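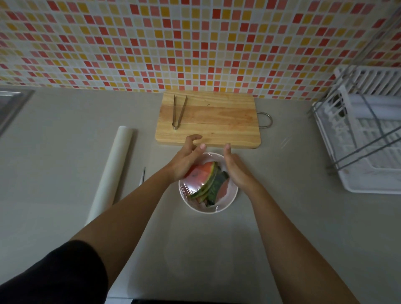 2019-10-22

The Caltix people left on the tenth visit's worth of biscuits and with the arm still drooping, so I have been doing the setup myself in the evenings. A reminder for anyone new: Fernlow is the shared kitchen where I rent bench time, and the cell is a small arm on a rail that is meant to portion prepped food into bowls and cover them. I was against buying it. I am still mostly against it, but the money has gone and I would like it to do something.

The sales sheet says 300 bowls an hour. Torquil Pollock believes the sales sheet. I have asked him which bowls, and he says "standard", a word that covers nothing in any cupboard I have ever opened.

Where we are, then. The portioning half is fine. It was fine when it arrived and I have left it alone apart from greasing the rail. The covering half is the trouble, and it is all down to the film. The machine grips the cling film at two points, pulls it across and presses it down with a flat pad. Over a bowl of rice this works. Over anything that sticks up above the rim it leaves a tent on one side and splits on the other.

When I do it by hand I don't press flat at all. I cup one hand over the far side and hold the film there, then bring the other round the right side and smooth it towards the rim. With a wedge of watermelon rind and some greens in a small bowl, the film has to go up over the rind and back down, and my fingers are making small corrections the whole time that I couldn't write down if you paid me. The manual gives this one number, "pad force", and a slider from 1 to 9.

I tried every setting on the slider. At the bottom the film never reaches the rim. At the top it flattens the greens and the bowl walks across the counter. Setting 4 is the least bad, and I only say that so that someone else can skip the evening I spent finding it out.

Things that did help:

Cleaning the two grippers with warm water and washing-up liquid, then drying them properly. They had picked up a skin of grease from the rail (my fault) and were letting go early.

Turning the film roll round so it feeds from underneath. The drawing in the manual shows it feeding from the top. Aaliyah Tremblay, who looks after two of these at Montes, told me the drawing is for the older model, and I can't say I was surprised.

Slowing the pull. It goes up as a percentage and I have it at 8, which looks ridiculous and tears far less.

Things that did not help: the software update, the second software update, and the replacement pad from Redano, which came with error 1586 as a free gift. That one means "pad not recognised". You clear it by putting the old pad back on.

I also had a go at teaching it a path by hand, pushing the arm round the bowl the way I would move my own. It does play the path back quite faithfully. What it plays back is the path for that bowl, with that bit of rind in it, sitting on that spot. Move the rind over a little and it is pressing on thin air again. Torquil thinks a camera would sort this out and has sent me a price. I have not opened it.

For now the arm portions and I cover. It's quicker than it was before, I'll give it that, though around half of the gain goes on wiping the thing down afterwards, and the wiping down was not on the sales sheet either. The Caltix engineer is booked again for November. I have asked him to bring his own bowls, and then to try it with mine.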